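4. Registration and the first year of village associations

4.1 What the files show

We came to the district files expecting dull reading and found the richest material in the whole study. Karkik and Pamport operate under the same association law, the same fee and the same printed form, yet a group of farmers asking to exist on paper had a very different experience depending on which side of the river it lived on. The two offices gave us access to 498 applications, covering women's savings groups, water user groups, parent associations and a small number of groups formed to press for the return of common land.

Each file holds the form, the founding minutes, the list of members and whatever letters went back and forth. The letters are wonderful. Clerks in Karkik wrote long notes in the margins, often telling applicants exactly which clause to reword, and applicants wrote back to argue (one parent association did so four times, and won its point on the last try).

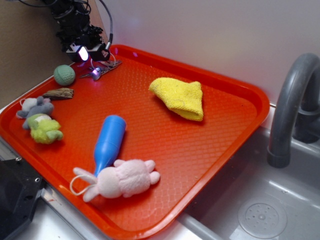

Who could apply to register an association?
Any group of adults living in the same district could apply, provided it had held a founding meeting and kept signed minutes. Land title was not required, although 47 files in Pamport contain a letter asking for it.

Those 47 letters deserve attention. The law makes no mention of title, and the Karkik office never asked for it. In Pamport the request appears in the same wording each time, which suggests a template passed from desk to desk. Groups without title mostly stopped writing after they received it. We read this as a quiet form of refusal: the file stays open, no decision is issued, and so the applicants have nothing to appeal.
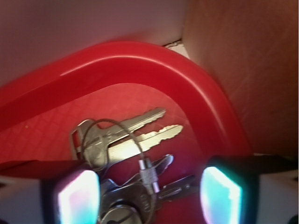 The groups that did keep writing nearly always had help. The legal aid network Jondora trained local residents to draft replies that quoted the statute line by line, and the change in tone is striking. Early letters ask for kindness. Later ones ask for a decision and name the section under which it is due. We were thrilled to find both kinds in a single folder, signed by the same secretary, because it lets us watch a person learning to use a right over the course of one dispute.

Delay remained the main obstacle. In contested cases the longest wait for a written decision was 140 days, and during that time a group could not open an account, rent a hall in its own name or receive a grant. Several held their meetings anyway, in kitchens and under trees, and kept careful minutes of every one.

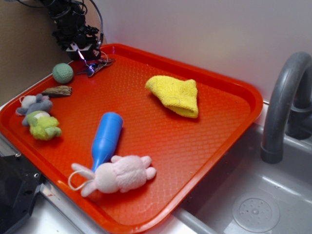 4.2 Coding the letters

We sorted the letters with the Tsoukalas scheme, which separates requests, objections, threats and thanks. It was built for court petitions and needed one addition. So many letters simply reported that a meeting had taken place that we gave them a category of their own, "notice". Radu Cârstea coded the Karkik files and checked a portion of the Pamport set. Disagreements were settled by rereading the full folder, and that slow work paid off again and again. A letter that looked like a plain thank-you might, once read beside the clerk's note, be a polite way of placing a promise on record.

Notices are easy to overlook, and we think earlier work on local organizing has missed a great deal by skipping them. They ask for nothing. Still, a group that sends the office a notice after every meeting is building a record of lawful activity, and in appeals that record was quoted more often than the founding minutes. 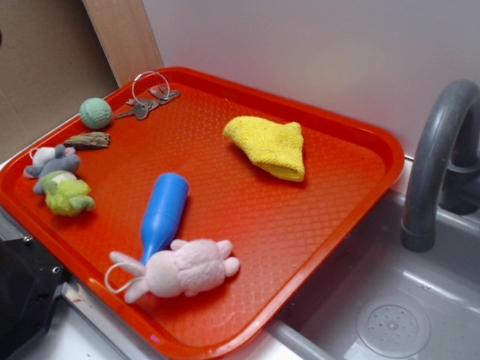 Figure 1. Keys, a small knitted ball and other items on a textured tray.

The appeals themselves form a smaller set, and we treat them separately in Section 5. Two points carry over from the files discussed so far. Groups that had sent notices were able to show continuous activity even where membership had changed, and clerks who had written margin notes tended to be called as witnesses for the applicants. We had not predicted the second finding at all, and it changed how we planned the interviews in May.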